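IPO shares allotted through my broker, can I sell on the first day?

Posted October 15, 2026 in Shares and Funds

I applied for 600 shares in the Kornetti offering through my account at Anstead. The email says I was allotted part of that and the rest of my cash, $2,470, will be returned. Trading starts next week. Can I sell right away or is there a lock-up? I read that Kornetti insiders can't sell for months and I don't know if that covers me.
Rizwan Pramanik

Wijesinghe
The lock-up is normally for founders, staff and early investors who signed an agreement. It should be listed in the prospectus under shares eligible for future sale. If you bought in the public offering you are usually free to sell once trading opens.
Your broker is a separate matter. Many of them have a flipping policy, and if you sell inside the period they set, they can leave you out of later offerings. Read the IPO terms you accepted when you applied. Also check that the shares show in your account before you place an order. If you do sell, use a limit order. Opening prices can jump a lot in the first few minutes.

Flollov
sell half keep half, thats what I always do

Anstead_user3
I was in 2 offerings with them last year. The refund came back before the shares showed up both times, so don't worry if you see the cash first. I never sold early so can't help with the policy part. 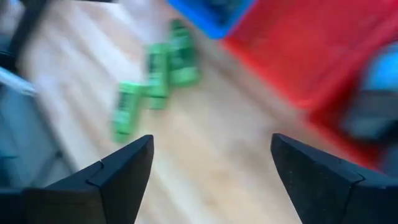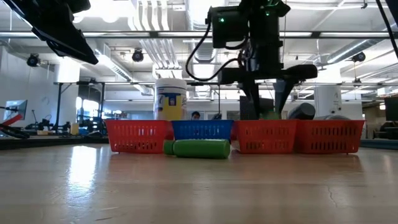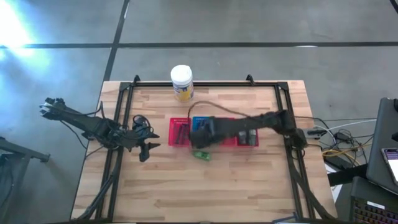
Black two-fingered grippers, three views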